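How to Bring a Two-Armed Helper Onto Your Team's Table

Tips & How-Tos > Working With Robots

When we set up our first two-armed station at Stedside, I figured the hard part would be the software. Nope! The software took an afternoon. Working out who does what, who says stop, and where everybody puts their stuff took most of June, and I loved nearly every minute of it.

These are the steps I'd follow if I were starting again tomorrow. They're written for small workplaces (packing rooms, repair counters, sorting benches) where people and a robot share one room and the same people will be teaching it the job.

What you'll need

A table with clear space on all sides
A two-armed robot with a camera at each gripper, or something close to it
One simple object to practice on
A notebook that stays at the station
Two people who know the job by heart

Step 1. Pick the dullest task you have

Ask the people who do the work, and ask them before you order anything. At our place the answer came back in a second: moving bottles from the intake table to the trays. The Magaña line takes 200 of them on a normal shift, and wrists feel it by lunch. Leave the interesting jobs alone. People want to keep those, and they're usually the ones a robot is worst at anyway.

Step 2. Write the job down the way it's really done

Sit with someone for 20 minutes and write every little move. You'll be amazed. Our own sheet came to 14 moves for a job we'd always described in one sentence, and three of them were small fixes people made without thinking (turning a label to face out, nudging a bottle off a seam, checking the cap with a thumb). Those fixes are what you'll spend your time teaching, so get them on paper early.

Step 3. Mark the table

Agree on a start spot for the object and a place for each arm to rest. Stickers work fine. If your tabletop has lines on it, use them, and note in the book which lines you used. We didn't, and then somebody turned the table to get at an outlet and we lost a morning.

Step 4. Sort out the cables

Run each arm slowly through its whole reach with nothing on the table and watch only the cables. They need enough slack to follow the arm and not so much that a loop can catch a gripper. Do this again whenever a gripper or camera gets swapped.

Step 5. Start with one bottle

One! I know it's tempting to fill the table. Clear plastic is tricky for cameras, and a single bottle lets you see whether a miss came from the arm or from the lighting. A bottle with a printed label gives you something easier to aim for. Move it a hand's width after each good pick, and write down every miss in plain words. "Closed too early" is more use to the next person than a number code.

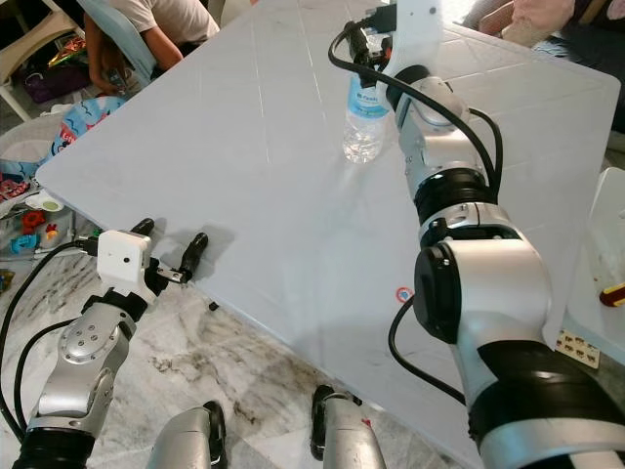
Bottle practice, with both arms over the table.

Keep the early sessions short. We stopped after 39 tries, mostly so the person running the arms could get up and walk around. Watching a gripper closely is tiring in a way that lifting isn't, and it deserves proper breaks on the schedule.

Step 6. Decide who can stop it

Our answer is everyone, including whoever is only passing through. Show each person the stop button and have them press it while the arms are moving. People who've pressed it once are so much more relaxed around the machine! Don't ask anyone to explain a stop in the moment. Write it in the book later.

Step 7. Talk about what changes

Do this out loud, with the whole crew, before the robot takes a real shift. On our side two people moved from lifting to running the station, and their pay grade went up with it. The team at Atska kept everyone in place and rotated the robot seat every couple of hours, and that works nicely too. What didn't work for us was going quiet for a week while we "figured things out" — rumors filled the gap fast.

Step 8. Go back to the sheet

After the first month, read your list of moves again with the same two people. Cross out what the robot handles well, circle what still needs a hand, and add anything new. Ours now has a line for wiping the camera lenses, plus one for checking the start spot after cleaning.

Next in this series: setting up the handover tray, with the Sosurell layout we ended up copying.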